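Stendside Home Study Planner - Set-up Guide
Section 3: Setting up your first school year

Print this page | E-mail this page

Before you begin this section you should have finished Section 2, where you created the family account and entered the children. If you skipped the children, go back now. The planner cannot make a school year for a family with no students in it, and the button "New year" will stay gray.

You will need about 59 minutes for the whole section if you have two children. With more children it takes longer, but not in proportion, as many settings can be copied. Keep your list of books near you and also the letter from your school district, if you received one.

3.1 Create the year

1. Open the planner and choose Family, then Years.
2. Press "New year". A small form will open.
3. Give the year a name. The name is printed on all reports, so please choose one that you would not be ashamed to hand in.
4. Enter the first day and the last day. Most families who start in July choose the end of the following June, but the planner accepts any length between four weeks and fourteen months.
5. Choose how you will count: by days, by hours, or both.
6. Press "Save year".

Note: The rules about counting are different from state to state, and some states have no rule. We cannot tell you which method is right for you. When you are not sure, choose "both". You can later hide the hours, but you cannot later invent hours which were never written down.

Caution: Do not make a second year with the same dates in order to "try something". The planner will accept it, and then it will divide your attendance between the two years. To try something, use the practice family under Help, Practice.

3.2 Mark the days without school

1. Open the year you have created and choose Calendar.
2. Click on each day when you will not do school. The day becomes light yellow.
3. For a longer break, click the first day, hold the Shift key, and click the last day.
4. Press "Apply to all students" or choose the students one by one.

You do not have to know all your free days now. Put in the large breaks and the days you are certain of. A sick day is entered when it comes, from the daily page (see Section 5).

If one child has a different calendar from the others - for example, a teenager who takes a class at a college - set the common calendar first and change that one child afterwards. If you do it in the other order, the common calendar will overwrite the special one and there is no message about it.

3.3 Add subjects

1. Choose a student on the left side.
2. Press "Add subject" and type the name.
3. Choose the group to which the subject belongs. The group decides only the place in the report. It has no influence on the hours.
4. Enter how many times in a week you wish to do this subject.
5. Enter the usual length of one lesson, in minutes.
6. Repeat for each subject, then press "Done".

For subjects that the children do together, such as history read aloud or music, tick the box "Shared". You then write the lesson once and it appears for everybody. In arithmetic and reading the box should mostly stay empty, even if the children sit at the same table.

Note: Please be modest with the length of the lessons. Many families write 60 minutes for everything in the first week, and a child of six will not sit that long. The planner works well with lessons of ten minutes.

3.4 Connect the books

The planner has lesson lists for two publishers, Hoden and Wunderlich. If you use their books, you do not need to type the lessons.

1. Open a subject and choose "Books".
2. Press "Find list" and type the title or the number on the back cover.
3. Check that the edition is the same as yours. The second and third editions of the Wunderlich grammar have the same title, but the lessons are in another order.
4. Press "Use this list".
5. Choose "Spread evenly" or "One after another". With "Spread evenly", the last lesson falls in the last week of your year.

For all other books, choose "Own list" and type the names of the lessons, one on each line. You may also paste them from a spreadsheet. One list can have at most 500 lines. When your list is longer, make two lists and connect both to the subject.

Caution: Changing from "Spread evenly" to "One after another" in the middle of the year moves every lesson that is not yet ticked. Notes which you wrote on future days do not move together with the lessons. Print the coming month before you change.

3.5 Check the year

1. Choose Years, then "Check".
2. Read the list of warnings. A warning in orange can be ignored if you understand it. A warning in red must be repaired before attendance can be saved.
3. Press "Check again" until no red line is left.

The most common red line is "Student has no subjects on a school day". It comes usually from a subject that was planned for once in a week, with no other subject on the remaining days. Either add a subject or make these days free.

3.6 Make a safety copy

1. Choose Family, then "Safety copy".
2. Save the file in a place outside the computer, for example on a memory stick.
3. Write the date on it.

Families who moved to us from the older Rindwood program should keep also their Rindwood files. The planner reads the attendance from them, but not the grades.

Continue with Section 4: The weekly page.

Last changed 2024-06-21

Print this page | E-mail this page

Reader comments (4)

hensandhistory
The Shift key trick in 3.2 does not work on my tablet. Is there another way to mark two weeks?

Stendside Help Desk
On a tablet, press the first day long, until it shakes a little, and then touch the last day. We will add it to the section.

mom_of_five_mostly
I had typed 1,762 minutes as the length of one lesson and could not find why my report was so strange. Maybe a warning for this would be good? Otherwise the steps were clear and we had our year ready before lunch.

plainsfamily
Can I print the calendar with yellow days in black and white? They disappear on my printer.

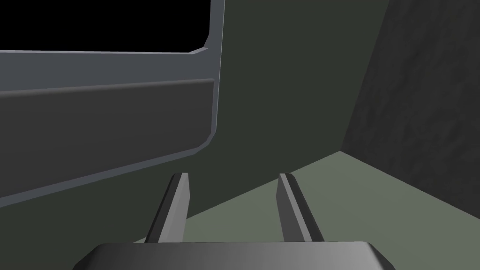

Stendside Help Desk
Yes. In the print window choose "Pattern for free days" and they will be printed with thin stripes. The setting is remembered for the next time, but only on the same computer.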